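I finally got around to setting up a proper work surface for small repairs. For years I did everything on the kitchen table, with a towel under whatever I was taking apart, and then had to clear it all off before dinner. Screws ended up in the fruit bowl. In December I gave up and moved the whole business to the back room.

The table came from Kamran Baloch, who was closing his shop on Florum Street and wanted it gone by Monday. He asked for 700 and I paid 700, which in our money is less than a decent dinner out. It is heavy and it doesn't rock. Kamran and his nephew helped me carry it up, and we had to take the door off its hinges to get it through. The door is still leaning in the hallway. I'll get to it.

The first question was what to put on top. I tried three things.

Bare table: fine for paperwork, bad for anything with grease in it. After one evening with an old fan I had a ring that took half a bottle of cleaner to get out, and you can still find it if you know where to look.

Rubber mat: I bought one from Petchrat for 159. It grips well and small parts don't roll. It also smells, and in a small room with the window shut the smell gets into your clothes. I left it on the balcony for two weeks and it still smelled. It now lives under the washing machine, where it does a good job.

Clear plastic over light blue: this is what I've stayed with. A light color makes it much easier to find a dark screw or a spring clip. I used to work on a brown towel and I don't know why I put up with it for so long. The plastic goes over the top loose, so I can lift it off, wipe it in the sink and put it back. I cut mine from the end of a roll, and there is plenty left for replacements.

The plastic has two problems. It wrinkles, and it throws the light back at you. The wrinkles I've mostly stopped caring about. I tried taping the edges down and the tape let go in the first warm week. Orathai Rattanakul, who sews, told me to roll it the opposite way around a cardboard tube and leave it overnight. That helped for a few days. If you store it folded you get ridges, and those are hard to get rid of, so don't fold it.

The glare is more of a nuisance. I had a lamp straight overhead, and when I looked down I mostly saw the lamp. I moved it to the side and lowered it, and that's better for close work, though there is still a bad patch at certain hours when the sun comes in. A sheet of plain paper over that part is enough when I need to see something small.

The other thing I've started doing is marking the table. I got this from Chaiwat Boonchu, who fixed sewing machine motors for 14 years before he moved on to refrigeration. He draws an X where the part goes, and the part always goes back to the X. It sounds too simple to bother writing down, but I lose far less than I used to. Before, I'd set a housing down wherever there was space, turn to get a screwdriver, and come back to a pile. With a mark I keep that spot clear, and the tools stay off it.

Use red. I tried pencil first and couldn't see it under the lamp. The mark doesn't need to be neat or big, and mine certainly isn't neat.

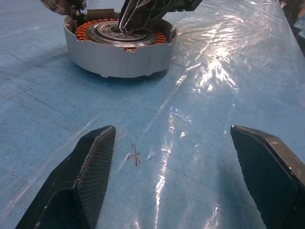 The red X on the blue top, with a silver housing standing behind it and the plastic as wrinkled as ever.

For storage I'm using jars with lids, one per job, with a strip of masking tape on each one saying what it came out of. I looked at the drawer cabinet from Prindus that everyone recommends and it was 3000, so jars it is. The only rule is that a jar doesn't get emptied until the thing is back together and running.

Still on the list:

A second lamp, so I can light from both sides.
A shelf above the table, but not so low that I hit my head.
Something better than a chipped mug for the screwdrivers.
The door.

Shoaib Lodhi asked in the comments last time if I'd write up how I clean old bearings. Yes – but I want to do a couple more first, and the last set didn't go well.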